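### Phosphorus in acid soils: notes from the Irusley plots

June 10, 2024

Most garden and field soils hold far more phosphorus than a crop will take up in a season. The trouble is that very little of it is dissolved at any one time. Plants take up phosphorus as orthophosphate, mainly the two ions H2PO4- and HPO4 2-, and the amount of these in the soil water is small even in ground that has been fertilized for decades.

Which ion is more common depends on pH. In acid soil it is mostly H2PO4-, and in alkaline soil it is mostly HPO4 2-. Roots take up the first form more easily. Near neutral both are present in fair amounts.

The rest of the phosphorus is held in other ways. In acid soils it binds to the surfaces of iron and aluminum oxides, or forms iron and aluminum phosphates that hardly dissolve. In soils with a lot of lime it reacts with calcium. A third share is tied up in organic matter, much of it as phytate, which is also the main storage form of phosphorus in seeds. Microbes and roots release enzymes called phosphatases that split phosphate off these compounds, and this goes slowly in cold or waterlogged ground.

We took 25 samples from the Irusley plots in February, before any spring work. Of these, 22 came back below pH 6. This was lower than we expected from the old records, and it explains part of the poor early growth on the Kirui side, where the subsoil is red and rich in iron oxides. The total phosphorus there was good. The extractable phosphorus was low.

Members who send in their own soil should remember that a phosphorus test does not measure everything in the sample. It measures what a certain extracting solution pulls out under set conditions. Bray solution is meant for acid to neutral soils and gives readings that are too low in soils with free lime. The Olsen method uses sodium bicarbonate and is the usual choice for alkaline soils, although it also works on many acid ones. Mehlich 3 covers a wide range and reads several other nutrients from the same extract. The numbers from different methods can't be compared directly, so please write the method next to the result in your records. Several of the Savevia sheets we were given have no method listed and we had to leave them out.

Liming is the first step on the acid plots. Raising the pH loosens the hold of iron and aluminum on phosphate and, just as important on these soils, takes toxic aluminum out of solution so that roots can grow longer. Phosphate moves to the root by diffusion over very short distances, often a few millimeters or less in a whole season, so a plant with a stunted root system goes short even when the supply is close by. Overliming brings its own problem, with calcium phosphates forming and zinc and manganese becoming harder to get.

Placement matters too. On the Divgate strips we put triple superphosphate in a band, 2 inches to the side of the seed and a little below it. A band touches less soil than a broadcast application, and less of it gets fixed in the first weeks. The strips will be compared with the broadcast ones at harvest. We don't have yield data to report yet.

Rock phosphate is a common question. It dissolves in acid soil, slowly, and hardly at all once the pH is near neutral or above. If you plan to lime heavily, rock phosphate is a poor match for the same season.

Mycorrhizal fungi extend the reach of the root well past the zone it has already emptied. Leeks, onions and corn depend on them a good deal. Members of the cabbage family do not form the partnership in any useful way, and spinach and beets don't either. Corn planted after canola or after a bare fallow sometimes turns purple at the leaf edges early on for this reason. Purple color alone is not proof of a shortage. Cold nights can do the same, and some hybrids show it more than others.

On losses: phosphate is held tightly and leaches little in most mineral soils. It leaves the field mainly with eroded soil and in surface runoff, and from there it feeds algae in ponds and streams. Sandy and peaty soils that have been overloaded with manure are the exception, and they can leak dissolved phosphate through drains. Do not spread on frozen or saturated ground.

The next round of sampling covers the lower Kirui plots and the Savevia beds. Take samples from the top 6 inches, mix them in a clean plastic bucket, and let them air dry before bagging. Galvanized buckets will spoil the zinc reading. Label each bag with the plot, the depth and the last crop grown.

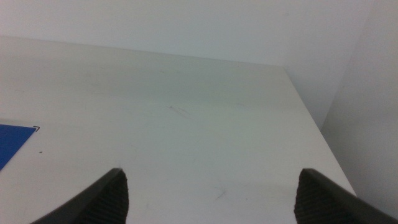

White tabletop, with a plain pale wall behind it.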